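Regulator, round two

Sep 6, 2019

So the shop compressor is sulking again. You may recall that in January I replaced the old brass regulator with a secondhand Modix one, which Cengiz Polat swore had barely been used. Cengiz swears to a lot of things. The needle now drifts upward while I stand there watching it, like a cat edging toward a plate.
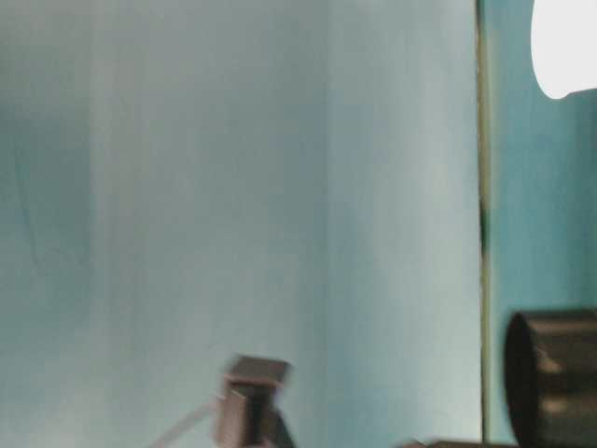
Drift like that usually means the valve seat is leaking -- air creeps past it and the outlet pressure climbs with no tool running. I took the thing apart, wiped the seat, put it back, and got the same creep at a slightly different speed. The gauge face hasn't helped, being by now as streaky and smudged as that big pale blue-gray surface up there, so I read it by squinting and hoping. Kevser Toprak lent me a proper test gauge, and it disagreed with mine by 7 psi. Mine was the optimist.

A rebuild kit from the place in Prarbridge comes with a new seat, a spring and 2 O-rings, one of which I will certainly drop behind the bench.

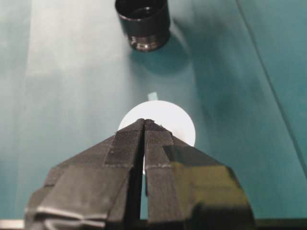 The other option is a new regulator, and the one I want costs more than I paid for the compressor. I've ordered the kit. Until it gets here I'm backing the knob all the way off every evening and draining the tank, and the paint sprayer can wait.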